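Oiling the table, again

March 23, 2023

Quick one because I have to be out of the house in an hour and my hands still smell like oil. Third time in my life I've refinished the dining table. First time I've done it without wrecking something. So, notes, mostly for me, because I never remember what I did and end up reading the back of the can with one eye shut.

The table came from Fisiswood, back when they still had the showroom out past the rail yard. Paid 816 for it. Seemed insane at the time. Solid top, no leaf, wobbled from day one on the left back leg and still does. Folded cardboard under it. Has been there so long the cardboard has a shape.

What was wrong with it: rings. Mostly rings. Also a long dull patch where I sit, from elbows and laptop and eleven years of toast. The old finish was a poly somebody at the store talked me into and it had gone kind of cloudy, and on the window side it was coming off in flakes you could lift with a fingernail. I did lift it with a fingernail. Every night at dinner for a whole winter. So that was that, it had to come off.

Stripping. Did it in the garage with the door up. Used the gel kind and left it on too long the first pass becuase I went in to take a phone call, and it dried out in the corners and I had to do those again. Plastic scraper, not metal. I have a gouge from the last time with metal. It's still there, I've stopped seeing it. Wiped down with mineral spirits, let it sit overnight.

Sanding next. 80 only on the bad bits. Then 120 all over, then 180. Stopped there. Every forum has a guy who goes to 400 and then wonders why the oil sits on top like water on a raincoat. Pencil trick is worth doing: scribble lightly all over the top, sand till the scribbles are gone, scribble again. I felt dumb doing it and it was the most useful thing I did all weekend. Vacuum, then a barely damp cloth, then wait for it to dry, then one more light go at 180 by hand because the damp lifts the fuzz.

And then the grain shows up. I'd forgotten it was under there. All that time looking at cloudy plastic.

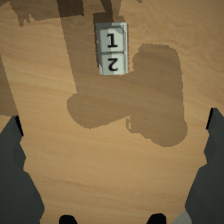

Pale wood, wavy lines.
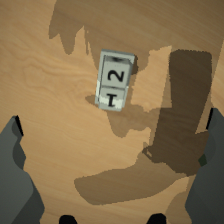
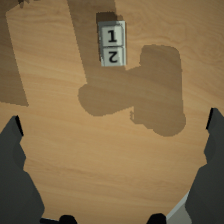

Anyway. Finish. I went back and forth on this for way too long, I had 30 tabs open at one point. Short version of what I was choosing between:

More poly. Tough, cheap, and when it fails you're back to stripping the whole thing. No thanks.

Wax only. Pretty for a month. I have people over who put hot pans down without asking.

Shellac. Love it on a box. Not on something that gets wine on it.

Hardwax oil. Costs too much for a tiny can, goes on with a rag, and if you get a ring you sand that one spot and dab more on. Sold.

The one I got is Delix, the satin. There's a matte too and I nearly bought it, but matte on my kitchen shelves shows every greasy finger. The can says two thin coats. Believe the word thin. My first test board I put it on like I was buttering bread and it stayed tacky for days and picked up a layer of cat hair that is now a permanent part of that board.

How I did it this time: stirred it, properly, from the bottom, all the good stuff sinks. Old t-shirt, cut up. Poured a small puddle in the middle and pushed it out toward the ends, along the grain. Waited fifteen minutes. Then wiped off with a clean rag everything that would come off, and then wiped again. It looks like there's nothing left on there. There is. Left it till the next day, quick rub with a gray pad, second coat same way.

Rags. Please lay them flat outside to dry, or put them in a bucket of water. Don't ball them up and throw them in the trash. They can heat up and catch fire on their own, it's a real thing. Mine are on the fence right now and it looks like a sad yard sale.

Things I'd do different:

Do the underside. I skipped it again. You're supposed to finish both faces so the top doesn't cup. It hasn't cupped yet. Still.

Buy more rags or own worse t-shirts.

Edges first, then top. I did top first and got a drip running back over the edge and had to chase it around.

Wait for warmer weather. The garage was cold and the first coat took forever to stop feeling damp. I did the bench last July and that dried while I was still looking for the lid.

Somebody in the comments on the shelf post asked if I'd looked at the Wosero stuff, the water based one. I did. Didn't like the color on my scrap, went a bit gray, like driftwood. Could be great on oak or if you want that look. On mine it killed the warm color, which was the whole reason for taking the poly off. Also asked: can you put oil straight over old poly. No. It has to get into the wood. It'll just smear around up there.

And yes I did see the Hafþórsson table everyone keeps sending me, the long one with the rounded ends. It's beautiful. It's 3,824 before shipping. I will be keeping my wobbly one with cardboard under the leg.

Next up is the chairs, which I'm dreading. Spindles. So many spindles. I may just paint them and live with the shame. If anyone has a way of stripping spindles that doesnt involve a toothbrush, tell me.

Curing time on the can says a week before you put anything wet down, two before you scrub it. So we're eating off our laps till then. Coasters are ordered. Rags are still on the fence, need to get those in before it rains.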